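Section 4. Open day demo, counter task (simulated cell)

For whoever is running the Pultside stand in February. Read it once the night before, then keep it next to the laptop. Sections 1 to 3 cover the install, so none of that is repeated.

4.1 Before doors

1. Laptop on mains. Not battery. Last year it died at 411 frames into the first run.
2. Start Tindotach, wait for the green bar, then load the scene called counter_visit.
3. Check the seed box says 346. Any other seed moves the props and the spoken script wont match.
4. Reset the arm to its start pose. Fingers open, pointing down at the counter.
5. Turn the big screen on last.

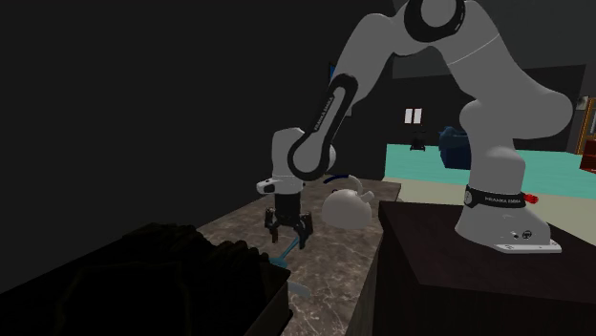
Fig. 4-1. Arm over the counter, gripper open, kettle to the right.

NOTE: If the arm loads folded up, you have the old scene file. Quit and load again. Don't try to jog it out by hand with people watching.

4.2 Running the demo

6. Say hello, say what the arm is going to reach for. Keep it short, kids drift off.
7. Press Run. Speed slider at 40 for small groups, 50 if there is a line out the door.
8. Stop talking while the fingers come in. People want to watch that bit.
9. Switch to the gripper view with the V key.
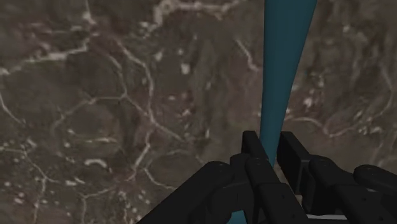 The gripper view is the one visitors ask about, so leave it up longer than feels natural. Pause with the space bar and let someone come up to the screen. Ask which way the fingers have to move to grip. With the teal handle between the two black pads it is an easy thing to point at, even from the back row, and the handle gets narrower toward the gripper, so you can ask wether that makes for an easier or a harder grip. Take two or three answers. Then space bar again to carry on.

CAUTION: Do not drag the view while paused. The camera jumps and won't come back until you reload the scene.

10. When the run ends, wait for the beep before you touch anything.
11. Press Home, then Reset props.
12. Log the run on the Drelel sheet. Time of day and group size is enough.

4.3 Questions you will get

Is it real? No, a simulation. Say so right away, and say it again when new people walk in.

Can I drive it? Yes, after 2 pm, one at a time, with the slider down. Use the visitor profile, never the admin one.

Why did it miss? Sometimes it does. Show them the miss, run it again. Misses go over well.

4.4 Wide view and hand driving

13. Press W for the wide view before you hand over the controller.
14. Let the visitor pick the target. Read them the names off the prop list.
15. Five minutes each, then Home.
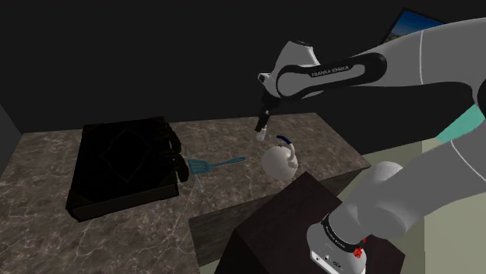
Nilmini Bandara
Demo lead, Jayawardena open days

A few things from me on hand driving. Have them say the target out loud first: book, spatula or kettle. The spatula is the best first try. It lies flat between the other two, so tell them to come straight down and go slow. The book is big and black and everyone wants it, fine, let them reach for it, but no lifting, the grip settings are not set up for it. Kettle only for people who have had one go already.

If the arm stops responding, press Home twice. If still nothing, close Tindotach and start over from step 2. Takes a minute. Talk to people meanwhile.

NOTE: Controller cable is short. Tape it down before doors, and check the tape again at lunch.

4.5 Closing up

16. Home, Reset props, Quit. In that order.
17. Copy the log to the shared folder.
18. Screen off, laptop back in the gray case, controller too.

Problems on the day: Irina Neagu for the laptop and screen, Anjana Akanda for anything inside the scene. Both numbers are on the lid.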